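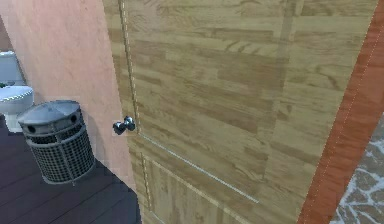
My bedroom door does not stay where I put it

I moved to a flat in Brunach in June and I have a small problem with the bedroom door. When I leave it half open, it slowly moves by itself until it is fully open against the wardrobe. If I push it almost closed, it comes back again. The latch is fine and the door closes well when I turn the handle. It is an inside door, wooden and quite heavy, with two hinges. I rent the flat, so I do not want to drill or cut anything. I read on one page that I must plane the bottom, but the door does not touch the floor, so I think this advice is for another problem. Is there a simple way? I have a screwdriver and a hammer, and not much more.

Nanami Oda

Put a wedge under it. I did this for years.

zwane_hill

Your door is hanging out of plumb, that means the upper hinge and the lower hinge are not exactly one above the other. The door then behaves like a gate on a slope and goes to its lowest point. You are right that planing will not help you.

First check if the hinge screws are tight. Open the door, put a folded magazine under the far corner so the weight is not on the hinges, and turn every screw by hand. If the upper screws were loose, this can be the whole repair. When a screw turns and turns without becoming tight, take it out, fill the hole with wooden matches and a little wood glue, wait until the next day and put the screw back.

If all the screws are tight, you can give the hinge a little friction. Close the door, then knock out the pin of the upper hinge from below with a nail and the hammer. Take out only one pin at a time, otherwise the door can fall on you. Lay the pin on something hard, for example a paving stone outside, and hit it once in the middle, gently. You want a bend that you can hardly see. Then tap it back into the hinge. Try the door, and if it still moves, do the same with the lower pin.

Some hinges have a pin that does not come out. In this case leave it alone and ask your landlord, who can put a thin piece of card behind one hinge – it is a small job, but the door must be held by a second person.

Please do not oil the hinges before you try this. I made this mistake in my own house and the door moved even faster.

Tomomi Oshima

We had the same in an old house, the door post says 1806 on it and nothing there is straight. A felt pad on the floor edge of the door worked for a while but it collected hair.

rudateo

Filed under: Home & Repairs > Doors and hinges > Renting

Comments

Nanami Oda: Thank you Tomomi. The screws were tight, so I bent the upper pin on Friday. I had to hit it two times. Now the door stays half open, but it makes a small noise.

Tomomi Oshima: The noise is normal at first. A little candle wax on the pin will help, no oil.

haduvlow: does this work for a cupboard door also?

Tomomi Oshima: Only if it has the same kind of hinge with a loose pin. Most kitchen cupboards have another kind, with adjusting screws inside.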